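Inicio > Blog > Política y alrededores

Lo que cambió en Flornstead tras la moción de censura

9/9/20

Lectura: 2 min

Llevo dos semanas leyendo la prensa de Flornstead y sigo sin tener claro quién gobierna. La moción de censura salió adelante por 19 votos contra 18, con un diputado ausente por enfermedad. El primer ministro tenía que dejar el cargo en diez días. No lo ha dejado. Su oficina sostiene que el plazo empieza a contar cuando el tribunal valide la votación, y el tribunal no ha puesto fecha.

Mientras tanto hay dos gabinetes. El saliente firma decretos y el entrante da ruedas de prensa en un hotel del puerto. La embajada de Vanari ha reconocido al segundo, pero sigue mandando la correspondencia a la sede del primero.

Viví allí casi tres años y conservo algunas amistades. Me cuentan que la vida diaria no ha cambiado mucho: los autobuses pasan, los colegios han abierto y los sueldos públicos de agosto se cobraron con retraso. Lo que sí se nota es el control en la frontera, que ahora cierra a las diez de la noche.

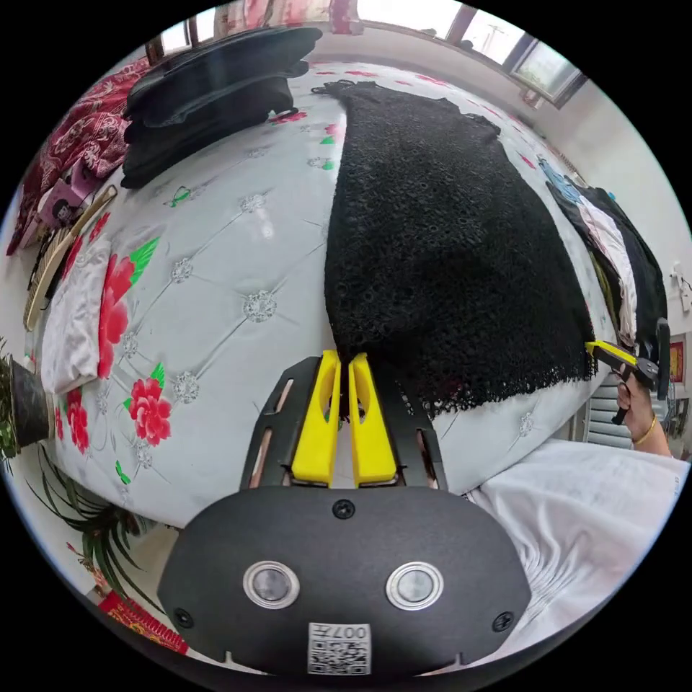

El acuerdo del gas

El motivo de fondo es el contrato con Prarnetti, firmado en marzo sin pasar por el parlamento. La oposición reunió 2.827 firmas para pedir que se publicara el texto completo y recibió un resumen de cuatro páginas. He leído ese resumen. No dice el precio ni la duración, y la cláusula de arbitraje remite a un anexo que no está incluido.

No creo que el nuevo gabinete vaya a anularlo. Dos de los partidos que apoyaron la moción votaron a favor de negociar con la misma empresa el año pasado, y romper el contrato saldría caro. Más probable me parece una renegociación discreta después de las elecciones, si las hay.

Para seguirlo día a día, el boletín Pavlović es lo más completo que he encontrado, aunque sale solo en inglés y tarda un poco en corregir los errores. Volveré a escribir cuando el tribunal se pronuncie.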